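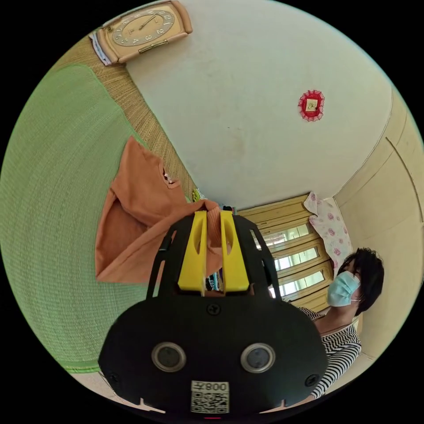
Gripper 008, view from the wrist camera, orange garment in the fingers.

Thread: Does the Zacharias tracker really handle cloth, or are we fooling ourselves?

mgodoy_ctrl
I've spent most of March with the Zacharias release, running its pose tracker on our handheld clothes folding recordings. The readme promises "robust wrist pose in ordinary homes." Fine. What I get is a clean path when the gripper moves slowly and the ceiling is in view, and garbage when the fabric fills up the middle of the fisheye. I ran 864 clips. 100 of them came back with a jump in the path big enough that I wouldn't train on them. And those are only the ones the filter caught.

Has anybody had better luck, or do we all just quietly drop the bad ones?

stendale_pete
What's your mask? The default one only hides the gripper body. The cloth moves with the fingers, so the tracker sees a big patch of texture that stays put in the image and decides the camera has stopped.

mgodoy_ctrl
Default mask, plus the cage cut out by hand. I can't mask the cloth in advance. It has a different shape every time. 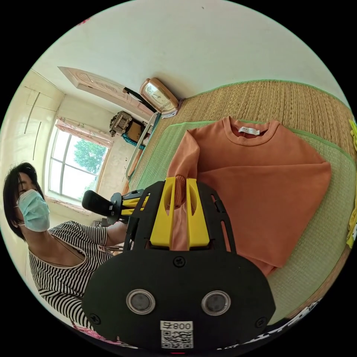 Sleeve grasp on the orange sweatshirt, gripper at bed height.

Look at how much woven mat you get from there. Same little pattern over and over, and the matcher loves it. It will happily lock on one row off and report high confidence. I've stopped reading the confidence number at all.

lutexuser
I think you're being unfair. We use the Lutex fork with the same sort of lens and keep nearly everything. Windows and door edges are plenty to hold on to. Did you redo the lens calibration yourself or use the file that ships with it?

mgodoy_ctrl
Redid it, twice. "Keep nearly everything" compared to what? If you never check against an outside reference, of course you keep everything.

lutexuser
We replay on the arm. If the fold comes out, the path was good enough.

sfahmy
Siham Fahmy here, I did the loop closure part of the Brutville pipeline. Replaying on the arm is a weak test. A folding policy can be off by a good bit at the wrist and still close on cloth, because cloth forgives you. Try the same paths on a peg and see how proud you are.

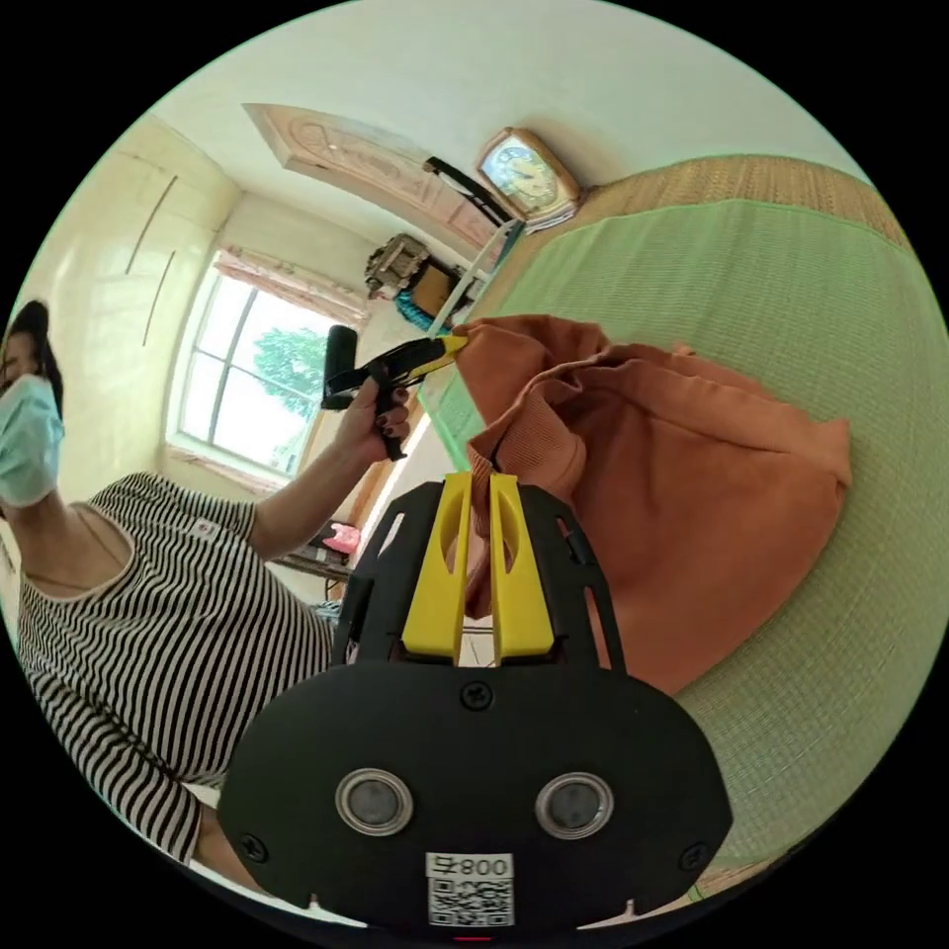
The other thing I'd check is timing between the two hands. If you record one gripper on each side of a garment, each tracker builds its own map, and you line the maps up afterward. A small clock offset there looks exactly like bad tracking. We lost weeks to it. Plot the distance between the two grippers while both hold the same piece of fabric. If it grows past what the fabric could ever stretch, your offset is wrong.

mgodoy_ctrl
OK, that one I hadn't tried. Running it now on a batch of 625.

stendale_pete
While that runs: I don't buy the learned cloth mask in the new branch either. The demo video is one towel on a gray table. Give me a crumpled top on a patterned surface with the wrist rolled over.
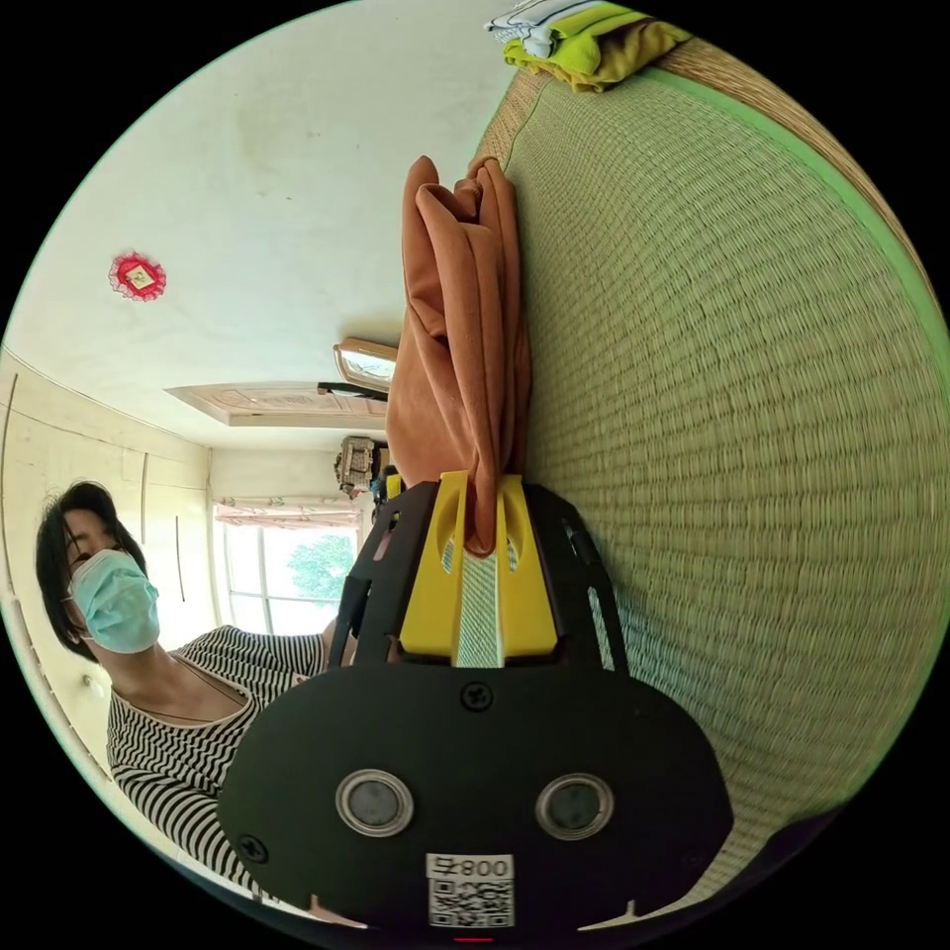
Roll is where ours falls apart. Gravity from the IMU should pin it down, but the filter trusts vision so much that a fast tilt gets smeared over the next second. I turned the vision weight down and the path got noisier but stopped lying to me. I'll take noisy.

lutexuser
Turning down weights until the plot looks nice isn't a fix.

stendale_pete
Neither is a fork with no changelog.

mgodoy_ctrl
Back. Offset was wrong on one hand, so Siham gets a point. Correcting it rescued some of the jumps, but the ones with cloth across the middle are as bad as before. Next I'm trying 1,000 features per image, up from the default, all outside the center circle. Will post plots, including the ugly ones.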